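Robots in everyday work, session 13: putting books on a shelf
Handout by Annelies Hämmerli

Last time we looked at floor cleaning, the one household chore that machines have been doing for years. Tidying is harder. A vacuum can bump into a chair leg and carry on, but a book has to be found, picked up, turned the right way and set down in a gap. Femi Wike will go over the Zuton reading at the start, so bring your notes on it.

The task for this session is a small shelf, two arms and a few books on the floor.

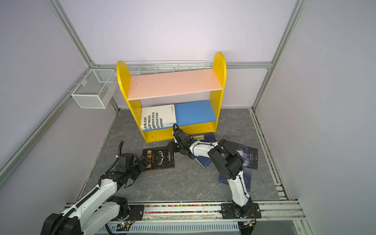

1. Why a flat book is difficult

A closed book lying on a mat offers almost nothing to hold. The cover is wider than most grippers can open, and the edge is thin and close to the surface. People slide a fingertip under one corner, or drag the book to the edge of a table and take it from there. A machine with two stiff fingers has to tip the book up first. This is where the second arm earns its cost.

2. Getting it into the compartment

Shop-floor work has jigs, and a part arrives in the same place each time. At the Vukley packing line we discussed in November, each carton was within 2 mm of where the arm expected it. A home has no jigs.
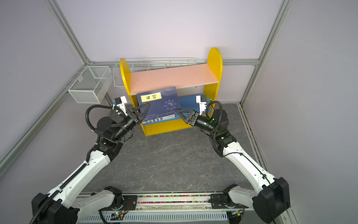 Our question is how much of a chore can be left unfinished before we stop calling it done. Gunther Stöcker's rule, which we will use for marking, is that the object must stand without support when both arms are clear. Take the blue book with 易经 on its label. It is upright in the lower compartment but tilted, with a gripper finger on either side pointing towards it, and under the rule no mark can be given yet. Write down what you would accept in your own home, then compare with your neighbour.

3. Pages

Hardbacks bring their own trouble. If the fingers close on the cover alone, the pages can fan out and the book becomes wider than the gap meant for it. Grip force is a poor cure - squeeze harder and the cover bends. Compare the spread of the pages here with the space taken by the books already standing.

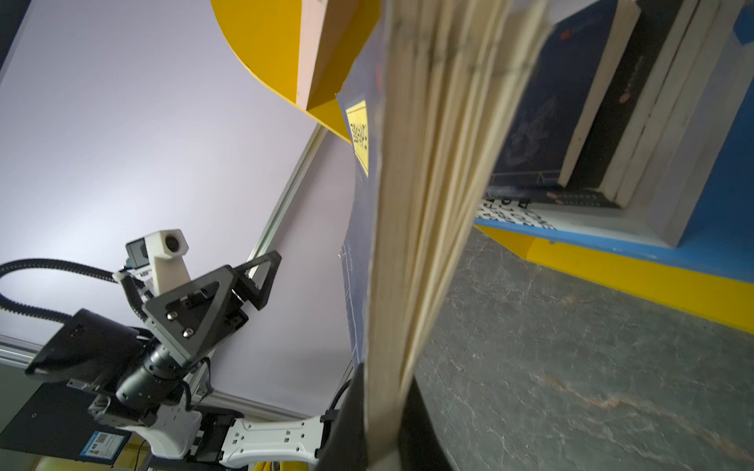

Page last changed: July 6, 2023

4. Can they do it yet?

Short answer: parts of it, slowly. In the Clulum exercise the arms were given 60 attempts at one paperback and finished 18 of them by Stöcker's rule. Most of the others failed at the first lift. Beat Lanz will argue that this is good enough for a night shift, when speed matters less. Liesl Grabner will take the other side. Please read the Jõgi notes beforehand, sections 1 and 4 only.

For the group work, plan an order for clearing the floor. Say which book you would move first, which arm you would use, and where the other arm should wait. 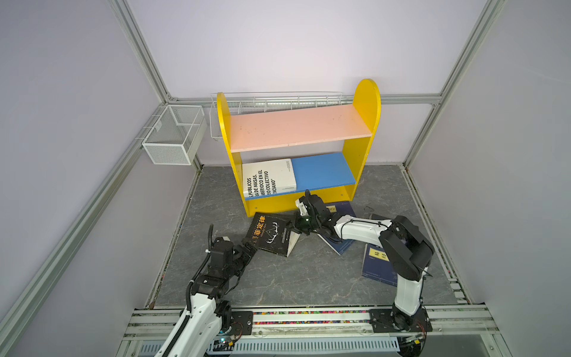

Fig. 4. Three books on the floor, one white book on the blue shelf.

Hand in one page per group. Drawings are fine.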